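Research > Working Papers > Community Spaces > Section 4

Reading time: 5 minutes

4. Surface Wear and Table Choice in Shared Game Rooms

4.1 Setting and records

The second part of the study concerns the two public game rooms operated by the Vemcombe library service, one at Egger and one at Undow. Both rooms are open to adult residents in the afternoon and evening, and both lend card and board games without charge. Visitors choose their own table on arrival and enter its number on the loan slip. The slips were designed for stock control, but they also provide a record of where people sat, what they played, and when they returned the game.

A total of 1,301 slips were available for analysis. Of these, 267 lacked a table number or a return time and were excluded. The remaining slips were sorted by room, table, and game type. Card games were treated separately from board games because they place different demands on a surface. Cards must slide and be picked up easily, while a board mainly needs to lie flat.
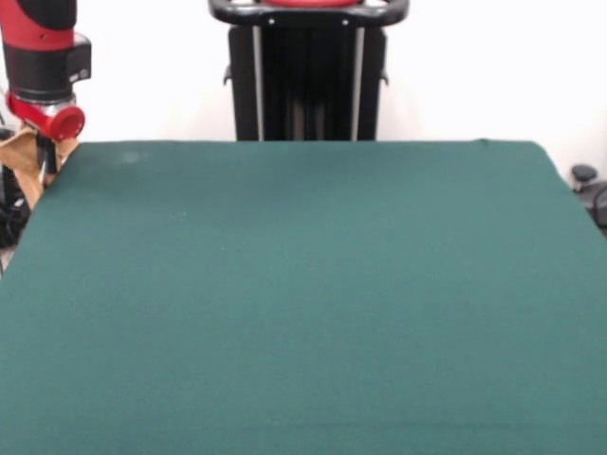 Figure 4. Felt-covered tabletop.

Table covering was recorded under three headings: bare, vinyl, and felt. Condition was then graded as good, fair, or poor, using the wording in the Jumelora furnishing guide adopted for the project. The guide asks the assessor to look for fading, thinning, loose seams, and bunching. Small faults of appearance do not lower the grade if the playing area remains level. A faint paler spot in the cloth, or a slight crease at the edge such as the one in Figure 4, is therefore noted under remarks and left out of the grade. Stains that change the feel of the surface are graded as fair at best.

4.2 Results

Card players in both rooms chose felt tables more often than their share of the seating would predict. The preference was stronger at Egger, where the felt tables are also farther from the entrance, and the effects of covering and location could not be fully separated. Board game players showed no clear preference at Undow and a weak preference for bare tables at Egger.

Condition had less influence than expected. Tables graded fair were used nearly as often as those graded good. Only the poor grade was linked to a drop in use, and this was limited to evening sessions. Loan times did not differ by grade in either room.

4.3 Limits of the data

The slips record one table per loan and do not show whether a group moved after sitting down. They also say nothing about visitors who brought their own games. A repeat of the grading is planned for May, before the Undow room is refitted.

Related items
Section 3: Lighting and Length of Stay
Section 5: Noise Complaints in Mixed-Use Rooms
Loan Slip Design: A Short Review
Seating Plans for the Undow Refit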